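Brallstead: writing and shooting a short film with a late villain
Project report, Screen Production 2
Amra Tomić, Mavis Nakamura, Mark Anthony Calimlim, Syafiqah Jugah
Supervisor: Yusri Hutapea

1. Aim

Our group wanted to find out how little backstory a science fiction villain can have before an audience stops following the story. We wrote and shot a short film, Brallstead, in which the antagonist, Wuisan, is not mentioned until the second half. We then cut two versions. Version A gives Wuisan no history. Version B adds a 24 second speech in which the ship's engineer explains that Wuisan used to command the same colony.

2. Script

Mavis wrote the first draft and Amra rewrote the dialogue. The first draft had three planets and a space battle, and we cut all of that in the first week. What was left was one ship, one colony we only hear over the radio, and four speaking parts. The speech in version B changed more than anything else in the script. At its longest it ran to 600 words and the actor could not get through it without it sounding like a lecture.

Yusri suggested moving the speech to before Wuisan's first appearance. We tried that in a read-through on the Tuesday before filming and kept it.

3. Production

The budget was 800 dollars. Most of it went on costume fabric, lights and food. Mark Anthony built the ship's control panel from old keyboards and painted board. The paint was still tacky on the first evening and you can see a thumbprint in it in one close-up.

Sound was our weakest area. The room had an air conditioner that we could not turn off, and we ended up re-recording nearly all of the engineer's lines. Syafiqah did the edit and the colour in Flarix, which none of us had used before. She lost one afternoon's work to a project file saved in the wrong folder – after that we kept a second copy on a separate drive.

4. Screening

Each version was shown to a different class, and viewers filled in a short form straight afterwards. We asked who Wuisan was, what he wanted, and whether the ending made sense.

Viewers of version B could say who he was. Viewers of version A mostly guessed, and several decided he was the captain's father, a reading we had never considered. What surprised us was the ending question. The two groups answered it in much the same way, and a few people in the version A group said they liked not knowing.

5. Problems with the method

The classes were not the same size, and one had already studied our script in an earlier workshop. The form also used the word "villain", so we told people how to see him before they answered. If we did this again we would ask about "the visitor" and run both versions in the same week.

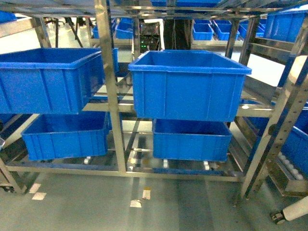
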